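Record plays between two keys, do I retune or is my turntable off?

Posted 2023-02-09 in Playing Along and Learning by Ear

We use cookies to keep you signed in and to remember your text size. Accept all | Manage choices

slackstring

I've been trying to learn the songs on Fonon, the second album by Draltosano. I have the original LP on Trarkix, catalogue number 1562, bought second-hand in November. It plays well, no jumps, a bit of crackle on side two.

When I play guitar along with it, nothing matches. The slow song that closes side one, Paewai, sounds as if it should be in A, but with my guitar tuned to a tuner the record is clearly sharp of me. If I put a capo on the first fret I'm too high. The tuner app on my phone says the long note at the end is 35 cents above A. The other songs on that side look much the same, though it's hard to get a steady reading off them.
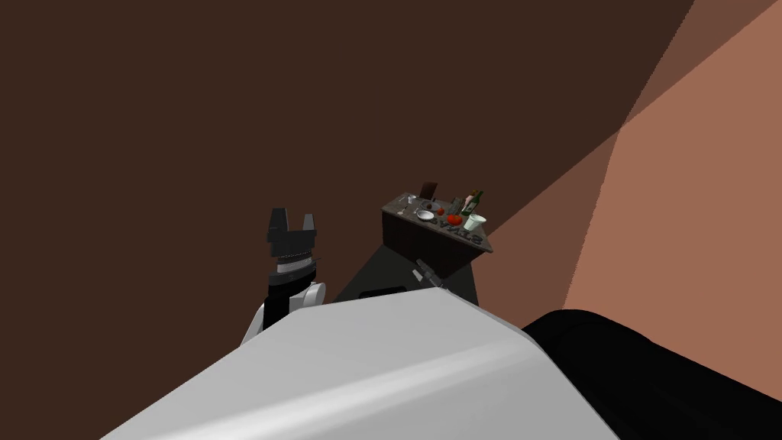

The middle part of Paewai is my other problem. There is a chord that rings on under the vocal and I can't find it anywhere on the neck. The nearest I have got is with just two fingers on the fretboard, held wide apart with a U-shaped gap between them like the jaws of the black gripper on the left, and the open strings in the gap left to ring. One finger has to reach further up than the other. It sounds nearly right, but I can't tell if the chord is wrong or if it's only the tuning making it sour.

Is the record meant to be like this? I only have the one turntable, belt drive, and I haven't got a strobe disc. I would like to avoid retuning every time I put a different record on.

capo_and_kettle

Check the turntable before anything else. Belt drives do run fast, and 35 cents sharp works out at a speed error of about two per cent, so it's well within what a badly adjusted deck can do. You can print a strobe disc from the internet and look at it under a mains lamp, but a lot of LED bulbs don't flicker enough for it to work. An old filament bulb is better. 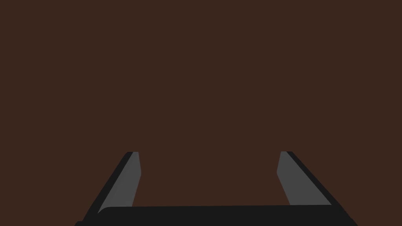
Gripper close to a dark brown surface

If you can't do the strobe test, put a scrap of paper on the edge of the platter and time it with a record on and the needle down. At LP speed you should get 30 turns in 54 seconds. If you get there in 53 the deck is running fast by nearly the amount you describe. Do it a few times, as your thumb on the stopwatch will be out by a bit.

Then try a different LP, something with a piano on it. Pianos in studios are usually kept at normal pitch. If the piano is sharp as well, it's the deck. Many belt drives have a small speed screw under the platter or on the bottom of the motor, so look in the manual before you buy a new belt.

Can't help with the chord.
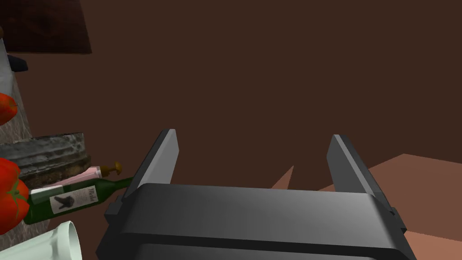
Open jaws, dark reddish-brown wall behind

slackstring

Thanks. I did the paper test three times and got 54 seconds, 54 and a shade over 54. I also played a piano record and it was in tune with the guitar. So the deck looks fine and it must be the LP.

I had a go at tuning up to the record. I played the last note of Paewai over and over and brought the A string up to it, then tuned the rest of the guitar from that. It does work, and the two-finger chord sounds better, but it's still not the same as the record. The top note seems too low to me. 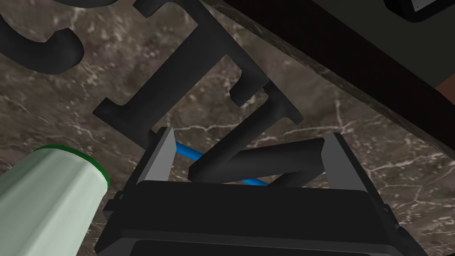
b_side_badger replied that plenty of albums came out a little fast or slow, because the tape was sped up on purpose or the machine used for the master wasn't running at the same speed as the one in the studio. You won't find out which from the LP. What you have done is the right way to do it.

For practice, record the LP into your computer and lower the pitch by 35 cents in any free audio editor. Keep that copy for playing along and leave your guitar alone. Side one is only 18 minutes so it doesn't take long.

On the chord, try it as an A with the second and the fourth in it, no third. Leave the top E open and let the B ring. If the top note still seems low, there are probably two guitars and you're hearing the other one. Pan the copy hard left, then hard right, and see if the chord comes apart.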